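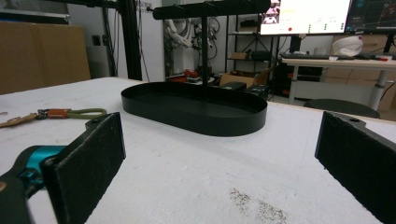
A stand with a tray under it is only a place to put off tidying, one reader wrote after our last column on entryways, and she would sooner have a drawer. Lenni Mustonen has heard this before and agrees with part of it.

"If you put one in the kitchen, yes, it fills up with junk," Mustonen says. "Batteries, receipts, a screw from something. I've done that myself. You have to decide what goes on it before you bring it home."

Mustonen has run Pirico, a small housewares shop in Dirniveck, for six years. The shop sells hooks, trays, baskets, shelf liners and other things that people buy when they are tired of looking for their keys. The item we came to talk about is one of the plainer ones: a black metal stand with a low oval tray for a base, a single post coming up from the middle, and a bar across the top. It was sold to the shop as a jewelry stand. Mustonen says most of the customers who buy it don't use it for jewelry.

"They ask me where to hang a work badge," Mustonen says. "Or a camera strap, or dog leashes, but I tell them no on the leashes. A leash is too heavy if it has a big clip on it, and it's usually dirty. Put a hook on the wall for that."

Straps and lanyards are the hard case. A key can sit in a bowl. A cord with a clasp on one end and a piece of leather on the other doesn't stay in a bowl, and in a drawer it gets wrapped around whatever else is in there. Mustonen kept three of them in a kitchen drawer for a long time and untangled them every Monday morning.

"I would pull on one and get all of them, plus the scissors," Mustonen says. "Then I started laying them flat on the table at night. That worked fine until somebody wanted to eat at the table."

The advice at Pirico is to hang the loop over one side of the bar and let the rest drop. Braided cord does well hanging up. Leather is a little different. Mustonen doesn't like to see a leather strap folded over a thin bar for months at a time, and suggests hanging it by the cord or by the clasp so the leather part hangs straight. If it has already taken a crease, a day flat under a couple of books usually helps, though not always.

The tray underneath is for whatever comes off with the strap. For Mustonen that means a ring, a watch and the key to the shop. The rim is low, and we asked if things don't get knocked over it.

"A marble would get out," Mustonen says. "A ring won't unless you throw it. People come in wanting a deep tray and I think they're wrong. A deep tray is where you lose an earring. With a low one you see everything from across the room."

Balance comes up more often than any other question. A post on a small base will lean or tip if everything hangs on one side. The shop keeps a stand on the counter with a couple of straps on it so that customers can try it for themselves. Mustonen's rule is to hang one thing on the left, then one on the right, and to put the heaviest item nearest the post. A few coins in the tray help too.

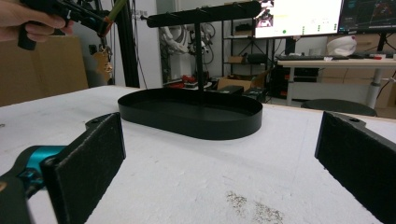 The width of the bar matters as well. A bar that reaches nearly as far as the tray does will drop things into the tray when they slip off, and a bar much wider than its base will drop them on the table or the floor. Mustonen holds each new model up to the window before ordering it and looks at exactly this.

"I sent one back to Gorko last year," Mustonen says. "Nice stand, good finish. The bar stuck out so far on both sides that you'd catch it with your sleeve. They sent me a shorter one and I took that."

The shop has sold 700 stands of one kind or another, and 300 of those were black. Mustonen had expected white to do better. White stands disappear against a white table or a white wall, which some people want, but Mustonen thinks a thing you are supposed to use every day should be easy to see when you come in with your arms full. On a white surface a black stand shows up from the doorway.

Black also shows dust. Mustonen wipes the one at home with a dry cloth when the table gets wiped, and uses a damp one only if somebody has left a fingerprint in the tray. The joint where the post meets the tray collects the most. An old soft toothbrush gets into it. The table around the stand needs attention too, especially if keys and work clothes come in with grit on them. Grit under a metal base will mark a tabletop when the stand gets pushed aside, so Mustonen picks the stand up, brushes the grit away and sets it back down.

"Four felt dots on the bottom," Mustonen says. "I give them away with the stand. Half the people leave them in the bag."

On placement, Mustonen is firmer than on anything else. The stand goes where you take the things off, even if that spot is not the prettiest one. One couple bought a stand for the bedroom dresser and came back to complain that their badges were still on the kitchen table every night. Mustonen told them to move it to the kitchen table. They bought a second one and put it there, and the first now holds necklaces.

Some things Mustonen won't hang on a stand at all. Bags are out, even small ones. So are headphones with a stiff band, which Mustonen says slide around and scrape the bar. Sunglasses are all right in the tray if they are folded, but then there isn't room for much else. Phone chargers belong near an outlet.

We asked about the reader and her drawer. Mustonen thought it over while ringing up a customer who was buying a Chidiac basket and two packs of hooks.

"She should keep her drawer," Mustonen said after the customer left. "If it works, it works. I would put a divider in it. Cords on one side, hard things on the other, and roll each cord before it goes in."

Mustonen uses a short strip of cloth to tie a rolled cord and doesn't recommend rubber bands, which dry out and stick to leather. The shop has cloth ties in a jar by the register. Dividers are on the back wall, next to the shelf liner, and a new order of stands is due in October.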